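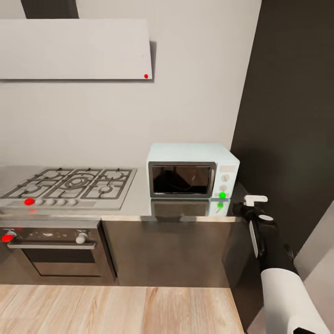 Handout 10. Simulated kitchen, with the arm facing the microwave.

2020-03-09

Okay, collecting demos! Log in to Hunora (same password as last time) and open the kitchen task. You'll drive the arm yourself, and every run you save becomes one example for the learner. I want 300 from the class, and we have 173, so please do your share.

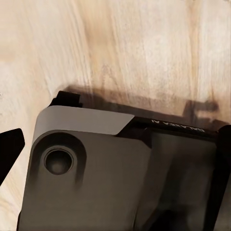
Yareli Tovar

Save every camera view with every run, wrist included, even when all it shows is wood grain and a bit of gripper. The learner gets the same views later, boring ones too!

Don't drive perfectly, either. If you drift off and steer back, keep it (I love those), because a learner that only sees clean runs has no clue what to do after a wobble.
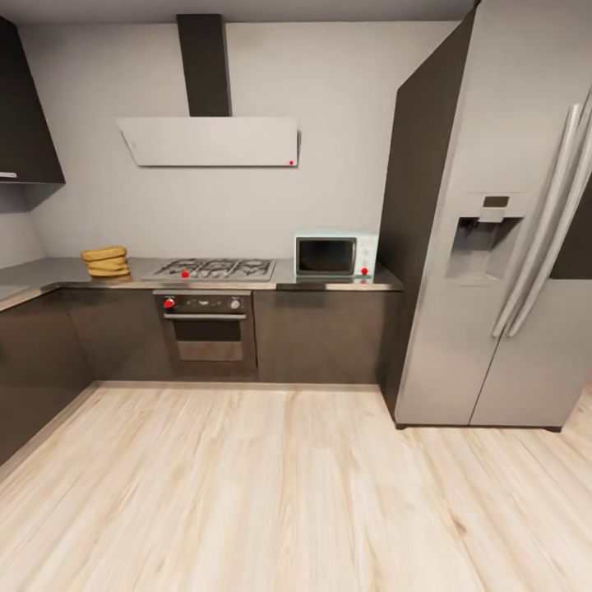
Change the start pose between runs, please. Last year's group, over on Ukton, saved 11 in a row from one pose and the policy basically memorized it.

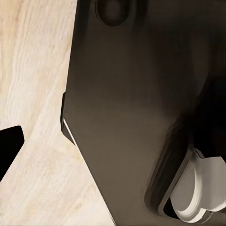

Label each run success or fail before you close it. Fails stay in the folder, and we'll sort through them together in April.

3 comments | 6 shares

Related
Handout 9: Setting up Guder
Reading notes: Shi and action chunks
Handout 11: Cleaning your runs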